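共用ラウンジの給水機、置き場所が変わりました

フルナウ(Flunau)館の一階ラウンジで、金曜日から給水機の場所が変わりました。今まではコピー室の前の廊下にありましたが、朝と昼休みに人がたくさん並びますので、廊下を通る人が困っていました。新しい場所はラウンジの奥、窓と反対の側の壁の近くです。入口からは少し歩きますが、並ぶ場所は前より広くなりました。

この計画を最初に出したのは、館内の生活係をしているリリアン・オデラ(Lilian Odera)さんです。オデラさんは四か月前、利用者にアンケートの紙を配りました。集まった意見の中で一番多かったのは「水をくむときに後ろの人とぶつかる」というものでした。次に多かったのは「水筒が大きいので時間がかかり、待っている人に悪いと思う」という意見です。「水の味は好きです」と書いた人もいて、オデラさんはこの紙を今も机の引き出しに入れているそうです。

「私も毎朝ここで水をくみます。廊下で待つときは、いつも背中をかべにつけて、体を細くしていました。今は普通に立って待つことができます。小さいことですが、うれしいです」とオデラさんは話します。

給水機の運搬と点検は、セマフポルト(Semavport)社が担当しました。作業は朝の早い時間に始まり、昼休みの前に終わりました。同社の担当の方の説明によりますと、給水機を動かしたあとは、最初に出る水を少し捨ててから使うほうが良いそうです。これは移動の日だけのことで、今はもう普通に飲んでください。次の点検は六月の予定です。点検の日は午前中だけ水が止まりますので、前の日に掲示板でお知らせします。

使い方は前と同じですが、新しく使う人も増えましたので、もう一度書きます。コップまたは水筒をタップの下に置いて、水を出してください。一度にくむ量は、最大1000ミリリットルまででお願いします。それより大きい水筒の人は、一回くんでから列の後ろに戻ってください。混んでいない時間でしたら、続けてくんでもかまいません。口をつけた水筒をタップに直接つけることは、しないでください。水がこぼれたときは、となりの棚のふきんでふいてください。使ったふきんは棚の下のかごに入れます。

受け皿の掃除は、これから毎日、昼休みのあとに行います。当番の人は受け皿の網を外して、洗面所で洗い、かわいた布でふいてから戻します。作業の時間は15分ぐらいを見ていますが、慣れた人はもっと早く終わります。当番表はラウンジの入口のとびらにはってあります。日を交換したい人は、自分で相手を探して、表の名前を書き直してください。鉛筆が表の横にひもでついています。

また、売店「ムワキュサ(Mwakyusa)」では、600ミリリットルの水筒の取り扱いを始めました。ふたの色は緑と白です。ペットボトルを買わないで、自分の水筒を使う人を増やしたいという店長の考えで、水筒を持って来た人にはコーヒーも少し安くなります。安くなるのは一日に一回です。レジで水筒を見せてください。

移動のあとの感想も、少しずつ届いています。二階で働く人からは「ラウンジに行く理由ができて、ほかの部屋の人と話すようになった」という声がありました。反対に、コピー室の人からは「前は三歩で水がくめたので、少し遠くなった」という声もあります。オデラさんは、コピー室の人のために水差しを用意することを考えています。水差しを洗う人が決まりましたら始めるそうです。

廊下の前の場所は、しばらく何も置かない予定です。かべに給水機のあとが少し残っていますが、塗り直しは夏の工事のときに一緒にします。それまで、荷物や傘を置かないようにしてください。すでに折りたたみのいすを置いた方がいますので、心当たりのある方は、今週の中で持って帰ってください。

館内新聞「ギズカ(Gidska)」の次の号では、給水機のとなりに置く棚の名前を募集します。どうして棚に名前が必要なのかと編集部で少し議論がありましたが、前の号の傘立ての名前の募集が思ったより人気でしたので、もう一度することになりました。応募の紙は売店のレジの横にあります。一人で何枚出してもかまいませんが、字は読めるように書いてください。

給水機について困ったことがありましたら、生活係の部屋まで来てください。昼休みのあとでしたら、オデラさんがだいたい席にいます。水が出ない、音がいつもと違うなどのときは、自分で直さないで、先に係に知らせてください。夜に気がついたときは、係の部屋のとびらにある封筒にメモを入れてください。次の朝に見ます。

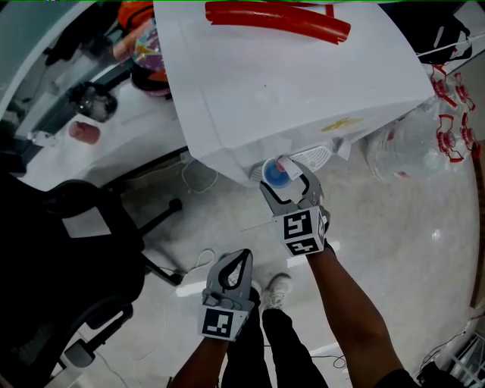 白い給水機。前面に青と白のタップ、その横に受け皿の網がある。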